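# Washing and Drying a Lace-Front Unit

Lotora Hair Services issues these instructions to all clients who wear a hand-tied lace-front unit. Units with a poly perimeter are covered separately.

## Before washing

1. Remove all adhesive from the lace with the solvent supplied. Leave the solvent in place for 2 minutes and wipe toward the outer edge.
2. Comb the hair from the ends upward with a wide-tooth comb. Hold the base flat with the other hand so that the knots are not pulled.
3. Check the hairline for loose or missing knots. If repair is needed, contact Rhea Espiritu in the workroom before continuing.

## Washing

1. Fill a basin with lukewarm water and add one capful of sulfate-free shampoo.
2. Lower the unit into the basin and move it gently from side to side. Do not rub, twist or wring the base.
3. Rinse under a slow tap, with the water running from root to tip.
4. Apply conditioner from mid-length to ends only. Conditioner on the base can loosen the knots. Leave for 6 minutes and rinse again.

## Drying

1. Press the hair between two towels.
2. Pin the unit to a canvas block of the correct size, using T-pins through the reinforced edge and never through the lace itself.
3. Allow it to dry away from direct heat. A unit of heavy density may need to stay on the block overnight.

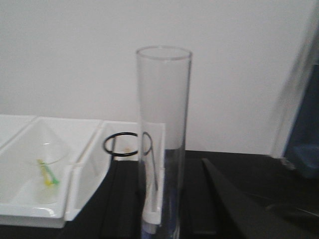 ## Reattachment

Clean the skin with alcohol and wait until it is fully dry. Apply adhesive in two thin coats, then set the front hairline first. Avoid swimming and heavy exercise on the same day.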